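The Bed Is a Sound Place to Fold Clothes

Opinion, 6th February

The Lelton Housing Association has for many years advised residents to fold clean laundry at a table. This advice appears in the welcome handbook and was repeated in the August newsletter. The author respectfully submits that it should be withdrawn.

Most homes on the Nakcombe estate do not have a table that is free at the hour when laundry is done. It holds schoolwork, mail or the next meal. A made bed, by contrast, offers a wide, clean and padded surface in the room where the clothes will be put away. A resident who folds there carries the load once. A resident who folds in the kitchen carries it twice, and the second trip is the one that gets postponed.

The usual objection is that a bed is too soft for a neat crease. This matters for dress shirts. It matters very little for sweatshirts, children's clothes and thick dark items that will be worn again within the week. A further objection holds that piles left on a bed end up on the floor. The remedy is a modest one: keep the finished stack to one side, work at the near edge, and clear the bed within 15 minutes of the last fold.

Management should not prescribe furniture for a task that residents already perform well. The next edition of the handbook should say only that laundry be folded promptly and put away the same day.

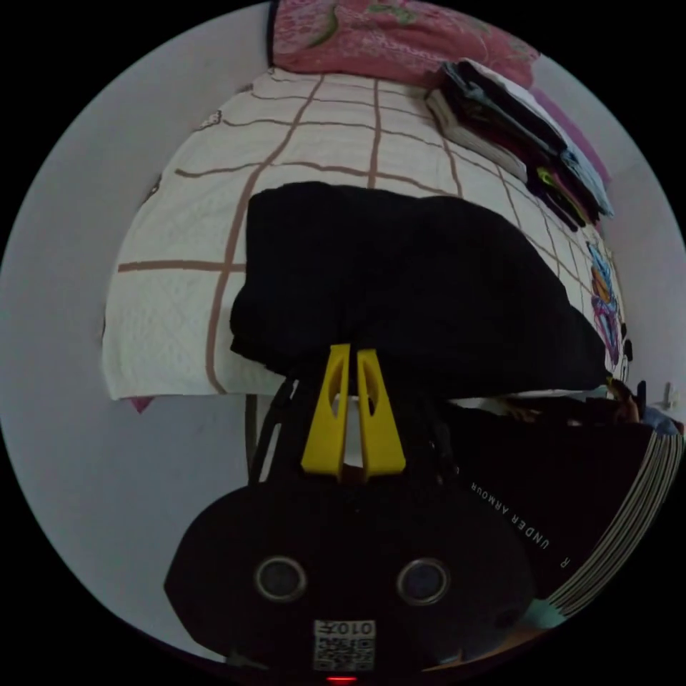
Folded clothes stacked on a quilted bedspread, with a black item at the near edge.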